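Questions I keep getting about towels, throws and the sofa

I wrote a short post in May about keeping the front room tidy and my inbox has been full of towels ever since. I'm Vernon Chisholm, I live in Rondham, and I've done more laundry than I care to think about (we had a house full of lodgers for 7 years, which will do that to you). These are the ones that come up most, so I've put them all in one place.

## Do you really let towels sit on the sofa?

For a bit, yes! People imagine I run a very strict house and I don't. Things land on the arm of the sofa on their way to somewhere else, and my only rule is that they've gone by bedtime. What I won't have is anything damp there, as upholstery holds on to that smell for ages and you'll be chasing it round the room with an open window for a week.

## Will a red towel stain a pale sofa?

It can, if it's new and even slightly wet. Bright reds and corals are the worst for it in my experience, then navy. Before you let one anywhere near light fabric, press a damp white flannel on a corner of the towel, hold it there for a minute and have a look. If there's colour on the flannel, wash the towel on its own again and repeat. Mine took three goes, and I still wouldn't leave it in a heap like this on grey fabric if it had come straight off a wet swimmer.

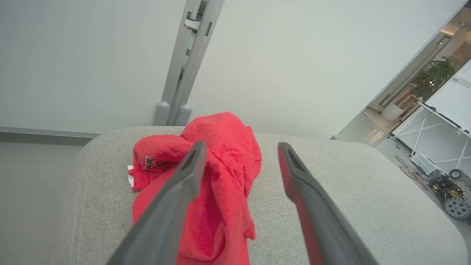 ## What if the colour has already come off?

Blot, don't rub. Cold water, white cloth, work from the outside in. Check the care label on the sofa first, please, and try a hidden bit round the back. I've used Drulix on our old Seline two-seater and been happy with it, but that's one sofa and one person's opinion.

## Should I cut the labels out?

I leave them in. The little white tag is the only thing that tells me the wash temperature, and I've a memory like a sieve. If one scratches, unpick it with small scissors and tape it inside the cupboard door.

## How do you fold a fluffy towel so it stays folded?

Shake it out hard, halve it lengthways, halve it again, then roll from the plain end. I put the end with the logo on the outside, purely for vanity. Thick ones never stack neatly so I gave up stacking and now they all live rolled in a drawer.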